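Simulation and Control > Troubleshooting
Thread: Right hand won't let go of the cup after a commanded release

pallet_jack
Posted 16th September

Looking for ideas on a grip release fault. We run a two-handed humanoid upper body in simulation, stacking and unstacking tableware. The policy was trained in Brastevside, the low-level hand control is the Aleck package, and the physics is whatever Brastevside ships with. Nothing is on hardware yet. It's supposed to go onto the real arms in December and I don't want this going with it.

The fault: the right hand gets an open command, the log says the open command was accepted, and the fingers stay closed on the cup. The arm then starts its retreat move with the cup still in the hand. If the cup is in the bowls at the time, the bowls sometimes come along. On a real table that's broken dishes, or an arm pulling against something it thinks it has let go of.

It does not happen every time. In the last batch we ran 3,512 episodes and got 331 with the fault flag set. The left hand has never done it, but the left hand also does a lot less in this task.

The grasp is from the top, fingers over the far side of the rim and the thumb on the near side. The cup is in the pink bowl, and the pink bowl is in the teal one.

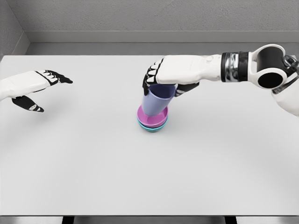

treadle: What's your release condition? If the retreat is triggered by the command being accepted and doesn't wait for the measured finger position, then you have two faults and you're only chasing one. The sticky fingers are one thing. The arm moving off without checking is the one that hurts somebody.

pallet_jack: It's triggered by the command. I know. It was set up that way because waiting on finger position made the retreat slow, and the cycle time looked bad.

treadle: Then I'd fix that today, before you look at anything else. I wouldn't care what the cycle time looks like.

oxbow77: I don't fully agree. If you put a position check in now, the arm will just sit there with the cup clamped until it times out, and you'll have a different flag on the same episodes. You want to see the raw failure while you're debugging. Add the check before hardware, sure, but leave it out while you're looking for the cause.

treadle: You can log the raw failure and still stop the arm. A timeout with the fingers closed is a cleaner record than an arm dragging bowls across a table.

oxbow77: Fair on the logging. I still think it hides how the contact behaves during the retreat, and that's where the clue might be.

mossgate: We had something close to this on Riviere. Different hand, same symptom. In our case it was the thumb. The fingers were told to open and did try, but the thumb had a separate command channel and its target was updated one step late. By then the contact solver had the cup pushed slightly into the finger surfaces, and the friction held it there. What does your thumb do when you plot it against the fingers?

pallet_jack: I haven't plotted the thumb separately. I had all the joints averaged into one "hand opening" number. Will pull it apart tonight.

gantry_side: Averaging the joints into one number is going to hide exactly this kind of thing. Also check how deep the contact goes. If the thumb and fingers are commanded past the surface of the cup to get a firm hold, the solver builds up a big force and it can take several steps to come back down.

pallet_jack: OK, I split the joints out and reran 1,339 of the episodes with full logging. Mossgate was at least partly right. In the faulty ones the thumb target lags the finger targets. It's not one step though, it's anywhere up to 19 steps, and it's only long when the wrist is moving at the same moment. The Aleck package seems to put the thumb in the same queue as the wrist — so when the wrist is busy, the thumb waits.

I also put treadle's check in. The arm now holds position until all the measured joints are past the open threshold, and if they don't get there it stops and raises a fault. No retreat. Cycle time is a bit worse and I've been told that's acceptable.

For comparison I have the robot set up with the cup standing on the table to the right of the bowls. Both hands are clear of everything and the fingers are extended.
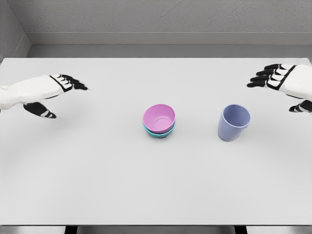
I'm using that layout as the start of a separate test, where the right hand picks the cup up off the bare table and puts it straight back down with the wrist held still. If the queue is the cause, it should never fault there. If it still does, then gantry_side's point about contact depth is a second problem and I'll have to look at the grip targets as well.

gantry_side: I'd run it both ways, wrist still and wrist moving, same spot on the table. Otherwise you're changing the bowls and the wrist together and you won't know which one mattered.

pallet_jack: Good point. Will do both.

oxbow77: Is the queue thing configurable? In Utside you can give each joint group its own priority.

mossgate: Not in the version of Aleck we had. We ended up sending the thumb target early and holding the wrist until it was acknowledged. Ugly, but it worked.

treadle: Holding the wrist is the right behavior anyway. I don't see why it should be moving during a release.

oxbow77: Because some releases need it. If you're setting a cup down inside a bowl you may have to rotate a little to clear the rim. A blanket hold will cost you some of those.

treadle: Then plan the rotation for after the fingers are open.

oxbow77: There isn't always room to open them first.

pallet_jack: For this task there is room, so I'm going with the wrist hold for now. I've sent the queue logs to the people who maintain our Aleck build and asked whether the thumb can be moved out. The position check stays in whatever they say. I'll post the numbers from the bare table test when both runs are finished.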